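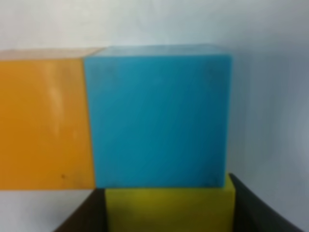
Community Programs | Toy Library | Thread

1/8 Block sets at the Skovness Toy Library: care, borrowing and returns
The Library has updated its guidance for members who borrow coloured block sets. The main points are set out in this thread.

2/8 Blue, orange and yellow-green blocks are shelved with the mixed colour sets. Members may borrow one mixed set at a time, for up to three weeks.

3/8 Small specks and smudges on the faces are normal for blocks in regular use. A light mark, such as those on the blue block, does not need to be reported.

4/8 Cracks, splinters and sharp corners do need to be reported. Please set the block aside and tell staff at the desk when the set comes back.

5/8 Wipe each block with a damp cloth and a little mild soap, then dry it with a towel. Blocks should not be soaked or put in the dishwasher.

6/8 For younger children, we suggest starting with one block placed squarely on another. Matching and naming colours can follow – there is no set order, and families should go at the child's pace.

7/8 Members made 1,238 loans last year across the Skovness and Erkach branches. Nearly 700 of these were building toys, and 47 sets are now available to reserve.

8/8 Returns are accepted at either branch during opening hours. The Quintero Street chute is closed to block sets until the end of August – please bring them to the desk. Replacement storage bags are available there at no charge.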